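Lighting notes from the upstairs office

I have spent most of November on the lighting in our office, which was not part of my job when I started. The office is a large open-plan room with white walls and a white ceiling. The complaints were the usual ones: glare on screens near the middle, gloom toward the back wall in the late afternoon, and a buzz that Hiba Najjar could hear and I could not. I am writing this down mainly so that I stop answering the same questions by email.

Existing fittings

There are two kinds. The first is the rectangular fluorescent panel, set into the ceiling. The second is the dome pendant, hung toward the far end. They were bought years apart and it shows in the color. The panels are on the cold side. The pendants were re-lamped by Pešek last spring with something warmer, and the label on the spare box has rubbed off, so I can't give the exact color temperature.

The panels and the pendants are on separate circuits. The panel switch is by the stairs. The pendant switch is behind a cabinet and needs a long arm.

Measurements

I borrowed a light meter from Citlali Ochoa, who uses it for her greenhouse. It is a basic Brosar handheld unit. I took readings at desk height, sensor flat, with my own body kept out of the way as far as possible. Each desk was measured at 9 a.m., at noon and at 4:30 p.m.

The brightest reading was 1000 lux, on the desk nearest the window at noon. The lowest was 200 lux, at 4:30, on a desk by the back wall with the panels on and the pendants off. Switching on the pendants helped the desks directly under them and did very little for anything else. A dome shade sends most of its light straight down, and the spill past the rim falls off quickly.

I repeated the afternoon set with the blinds closed. The middle desks hardly moved. They get their light from the panels, and the window contributes a pleasant view of leaves and not much else once the sun is off that side.

Glare

The glare turned out to be a matter of desk angle. Anyone facing the window has a bright background behind the monitor, and anyone with their back to it has a reflection in the monitor. Turning a desk so the screen sits at a right angle to the glass fixes both. We turned two desks and left the others until the floor boxes can be moved, as the power leads won't reach.

Matte screen film was suggested. I tried a sheet of Gultby film on my own monitor for a week. It cut the reflection and made small text look slightly furry. I took it off.

The buzz

One panel. I found it by turning off the fan, the printer and the heating and walking the room at 7 in the evening with everyone gone. It was the ballast. Stustima quoted for replacing the single ballast and for converting the panel to LED, and the difference was small enough that the conversion made more sense. Lead time is 23 days.

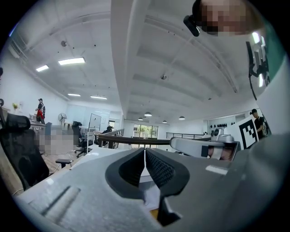

What gets changed

1. The buzzing panel is converted first. If the light is acceptable, the other panels follow in the new year. I have asked for a neutral white.

2. The pendants stay. I was in favor of removing them, and I was outvoted. They do make the far end a better place to sit and read. The new lamps should match the panels, or at least come closer than the current ones.

3. The pendant switch is moved out from behind the cabinet. The cabinet could be moved instead, but it is full of paper and bolted to the wall.

4. Desks by the back wall get a task lamp each. We need 5. I have tested one with a clamp base and one with a weighted base, and prefer the clamp, which leaves the desk surface free. Check the thickness of the desktop before ordering. Ours is close to the limit of the clamp.

5. All diffusers get wiped down. I cleaned one as a trial, dry cloth first and then a damp one with a drop of dish soap, and the reading underneath went up by a noticeable amount. Power off, and let the diffuser dry fully before it goes back up.

Open items

I don't have a good answer for the stairs. The handrail there is dark wood, and in the evening it is hard to see against the steps. A strip light under the rail is one option. Citlali thinks a wall light would be easier to maintain, and she is probably right.

I will repeat the measurements after the first conversion, at the same desks and the same hours, and post the numbers in the comments.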